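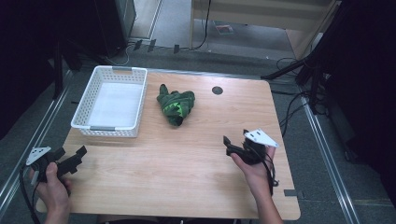 Will a machine fold my towels yet? (And what to do with the pile in the meantime)

Posted 11 May 2026 in Laundry and Linens

I get this question more than any other now, more than grass stains, even more than the one about how to fold a fitted sheet. Somebody has seen a clip of a robot putting a shirt away and wants to know if they should hold off on buying a new drying rack. So I've been reading up, and pestering people who know more than I do, and I've gone through my own chores one at a time to see which ones I could hand over today. Some I already have!

Short answer for the impatient: floors yes, dishes mostly, laundry halfway, and the folding is still yours.

Why a crumpled cloth is such a pain

Pick up a mug and it stays a mug. Pick up a dish towel by the wrong bit and you've got a completely different shape hanging from your hand, with the corners tucked away inside somewhere. You and I don't think about it. We give it a shake, a corner drops out, we grab it, done. A machine has to find that corner first, and on a bunched-up cloth with a busy print (a zigzag, say, light green on dark green) I can lose the edge myself under a bad kitchen light.

A lot of the teaching is done with hand-held grippers. A person holds one in each hand and does the chore with those in place of fingers, and the motions get recorded so a robot can learn from them. I love this, because it means that somewhere behind all the clever stuff is a person at a table with a basket and a crumpled cloth, doing what I do every evening.

Try it yourself, by the way. Take a pair of kitchen tongs in each hand and fold a washcloth. I did it at the counter and it took me 11 minutes to get something I'd be willing to put in a drawer. My kids thought it was the best thing I've ever done.

What I learned from the tongs

Four fingertips' worth of grip is plenty if you start at a corner. Start in the middle and you'll be there all night. That goes for bare hands too, and it has changed how I do the laundry:

- Shake each piece once as it comes out of the dryer, before it goes in the basket. Corners drop, sleeves come free, and you've done half the work while standing up anyway.
- Drop things in the basket loosely. If you pack it down you'll get creases, and you'll be digging for the sock at the bottom.
- Put the basket on the table, on your weaker side. I'm right-handed, so mine goes on the left and the clear space is straight in front of me. No bending down to the floor for every T-shirt.
- Fold on something flat and hard. A bed is soft and swallows the edges. I know the bed is where everyone does it. I did too.
- Keep the rest of the table bare. The mail, the fruit bowl, all of it, off.

A basket with open, latticed sides is worth having if your clothes tend to come out a touch damp. Air gets through, and a towel that wasn't quite done doesn't go sour on you. The smooth solid kind looks nicer on a shelf, I'll give you that.

The pads matter more than the motors

Umut Yalçınkaya wrote to me after my last post on rubber gloves. He repairs small appliances in Leltmont and he's a tinkerer, and his view is that people talk far too much about the brains of these machines and too little about the fingertips. Fabric is slippery, then it's fuzzy, then it snags. A hard fingertip slides off a cotton sheet. A soft one grips beautifully but takes a beating, and once there's a rough bit it starts catching on things.
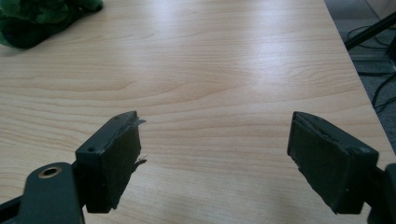

Foam pads on the gripper fingers, ragged along the inner edges, with a bunched green cloth in the far corner.

I went straight to my utility drawer after reading his note and looked at the little foam tips on my clip hangers. Crumbling! And I'd been blaming the hangers for the fuzz on my black pants. So here are Umut's fixes, which work on anything with a soft gripping surface, from clip hangers to the tongs with silicone ends:

- Snip off loose flaps with small sharp scissors. Don't pull them, they tear further in and take good foam along.
- Wipe the pads with a barely damp cloth and let them dry open. Lint makes foam slick.
- Replace in pairs. One new pad against one old one grips crooked, and you'll see it as a little twist in the waistband.
- Self-adhesive foam strip from the hardware store is fine for hangers. Clean off the old glue first with rubbing alcohol, then press the new piece down and leave it overnight.

I did all my hangers in an evening in front of the TV.

Chores I've handed over

Vacuuming. We have a Clultum, the cheap round one, and it does the downstairs while I'm out. It is useless around cords. If you do one thing before you run a robot vacuum, get the cables up off the floor. I use a strip of hook-and-loop tape around each bunch and hang it from the back of the furniture. Black cords on gray carpet are the worst, I trip on those before the vacuum ever gets to them.

Drying. I know, a dryer isn't a robot, but my Skirkora has a sensor that stops it when the load is done, and that's a machine making a decision about my laundry. Clean the sensor strips (two metal bars inside the drum, on mine they're under the door) with a bit of white vinegar on a cloth. Mine had been running for more than 90 minutes on a load of sheets and I was about to call someone out. Vinegar, wipe, back to normal.

Dishes. The washing, yes. The loading and the unloading are still me, with much muttering about who put the bowls in like that.

Chores I haven't

Folding, obviously. Also anything with a fitted sheet, matching socks, wiping down the stove, and getting the toothpaste off the mirror. Ironing I wouldn't hand over even if I could, I like it.

I did ask at Şimşekoğlu, the laundry down the hill that does tablecloths for half the restaurants here. They've got a big flatwork machine that presses and folds napkins and sheets. Very fast, lovely crisp edges. But two people stand at the front of it and feed in every piece by its corners! The machine wants the cloth already spread out. They told me shirts and mixed bags get folded by hand at a table in the back, same as at my house, only much better.

That's where I think we are for now. Give a machine a flat sheet and it'll beat me every time. Give it a heap and a basket, and things get slow and fiddly. The clips I've seen of home robots folding are getting better, so I'm not saying never. I'd just ask, before spending money, whether it starts from a messy pile or from one neat shirt already laid out. And does it put the thing in the drawer after?

My fold, since you'll be doing it for a while yet

For dish towels and hand towels, because those are the ones that pile up:

1. Find a corner. Any corner. Slide your fingers along the hem to the next one.
2. Hold both and shake once, hard.
3. Lay it flat with a short side toward you and smooth outward from the middle.
4. Long sides in to meet at the center, then fold in half along that line.
5. Fold up from the bottom in thirds. It'll stand on its edge in the drawer so you can see every one.

Small cloths I don't fold at all. They go in a bin under the sink in a heap and the world keeps turning.

If you've got one of the newer machines at home, do leave me a comment and tell me what it can manage with a basket straight from the dryer. I'll update this page in July with whatever comes in. And if you've found a foam strip that holds up on clip hangers for longer than a year, please, I need the name of it.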